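Hiresance Community Forum > Manipulation > Faults and Troubleshooting

Gripper reports GRASP_OK on the bottle, then drops it on lift (garden path sim)

Thread status: open
Replies: 10

kestrel_ik
Posted 1/25/25

Looking for a second opinion on a repeatable failure. Setup is a two-finger parallel gripper on a Grodwood arm, wrist camera between the fingers, everything in simulation. The task is a small black bottle with a red cap and a white label, placed somewhere in a garden environment with lawn and stepping stones. Pick it up, lift it clear, hold.

On the stones the policy is fine. On grass it fails in a very particular way. The approach is good, the fingers come down on either side of the body, the close command goes out, and the controller returns GRASP_OK. On lift the bottle stays down or tips over. The status stays at GRASP_OK until the arm reaches the hold pose, and the episode is then logged as a success.
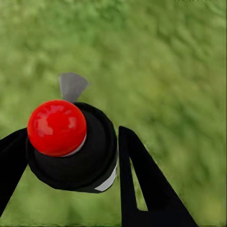
I ran 400 episodes with the bottle on grass. 62 of them were logged as successes with nothing in the gripper at the hold pose. I would have missed it completely if I hadn't replayed one for an unrelated reason. The success rate on the dashboard looked normal.

Controller is the stock Skilell one, default thresholds. Friction on the bottle is the default for rigid plastic. No changes to the finger geometry.

torque_ripple
Reply 1

Check what GRASP_OK is computed from. In the stock Skilell controller it is finger velocity below threshold plus motor effort above threshold, held for a short window. It doesn't look at contacts at all. Anything that stalls the fingers will set it, including the ground.

If your approach height is a little low on grass, the fingertips catch the terrain mesh during the close, effort rises, velocity drops, and you get your flag.

kestrel_ik
Reply 2

That was my first guess. I plotted fingertip height against terrain height and there is clearance in most of the bad episodes. Small, but there. I can't rule out ground contact in all of them.

moss_and_mortar
Reply 3

Clearance against which terrain? The Massawe garden scene has two. There is a visual mesh for the lawn and a separate collision surface, and they don't agree everywhere. The stones have their own collision bodies that match what you see. The lawn collision surface sits a bit proud of the visual one in places, mostly next to the slabs.

If you plotted against the visual mesh, your clearance numbers are meaningless on grass. It would also explain why the stones are fine.

kestrel_ik
Reply 4

I plotted against the visual mesh. Will redo.

deadband
Reply 5

I don't think this is a terrain problem, or not mainly. I have seen the same false GRASP_OK on a flat table with no mesh mismatch of any kind. The cause there was one finger arriving early. It pushes the object, the object jams against whatever is behind it, the effort goes up, and the other finger hasn't touched anything. A round body makes it worse. As soon as the lift starts, the object rolls off.

Look at left and right fingertip force separately. If one of them is zero when the flag goes up, you have my problem and the mesh is a side issue.

moss_and_mortar
Reply 6

On a table, what was it jamming against? On open lawn there is nothing behind the bottle unless the collision surface has a step in it. So you still need the mesh mismatch to get the stall.

deadband
Reply 7

Friction under the base can be enough at low effort thresholds. The Skilell default is low. I raised mine over a year ago and have never gone back.

kestrel_ik
Reply 8

Redid the height plot against the collision surface and logged the two fingertips separately. Results, bad episodes only:

Fingertip touching the collision surface during close: most of them. The clearance I reported earlier was wrong.
One fingertip at zero force when GRASP_OK was set: also most of them, and largely the same episodes.

So one finger catches the lawn and stalls, the other is still short of the bottle or only brushing it, and the sum of efforts passes the threshold. You were both partly right.

For comparison I ran the same policy and seed list with the bottle placed on the slabs only. Two-finger contact before the flag in every episode I replayed, and the lift was clean.
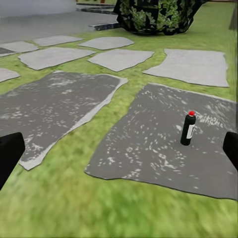 The slab runs used the same thresholds, so the low default does no harm as long as the collision bodies match the visuals. I'd still call it too low.

Episode 3931 is the clearest one if anyone wants to look. The left finger stops first, the flag goes up, and the right finger never registers a force. The lift starts on the next control step.

torque_ripple
Reply 9

Good. Three changes I would make, in this order.

1. Gate the lift on both fingertips reporting force above a minimum, for the whole window. A summed effort value should not be able to start a motion.
2. Check finger opening after close against the known body width. If the gap is well off, abort and reopen.
3. Recheck at the hold pose. Score success from the object pose, never from the controller flag.

Item 3 is the one that matters for anybody training on these logs. Your 62 are sitting in the success set right now. Pull them before the next run.

I'd also say this belongs under safety as well as faults. A controller that says it is holding something when it isn't is a dropped load on hardware. We had an arm on a Massawe cell go through a full transfer with an empty gripper last June because of the same flag. Nothing was under it, but the interlock downstream trusted the flag too.

deadband
Reply 10

Agree on 1 and 3. Not on 2. Opening width is unreliable on anything with a shoulder or a taper, and you will throw away good grasps that landed a little high. I tried it and lost 159 valid picks in one batch before I took it out. Force on both sides is sufficient.

For the terrain, don't raise the approach height to hide the mismatch. You will end up gripping near the cap and get a different set of failures. Fix the collision surface, or offset it down until it matches the lawn, and leave the approach alone.

kestrel_ik
Reply 11

Implemented 1 and 3. The width check is in as a logged warning only, so it can be compared against the force data without rejecting anything.

The lawn collision surface is still the original. I want one full grass batch with only the gating changed before I touch the scene – otherwise I can't tell which fix did what. The expected result is a lower success rate, with aborts where the false successes were. Bad episodes have been moved out of the training set.

Filed the summed effort issue against Skilell with the log from 3931 attached. Leaving this thread open until the grass batch finishes.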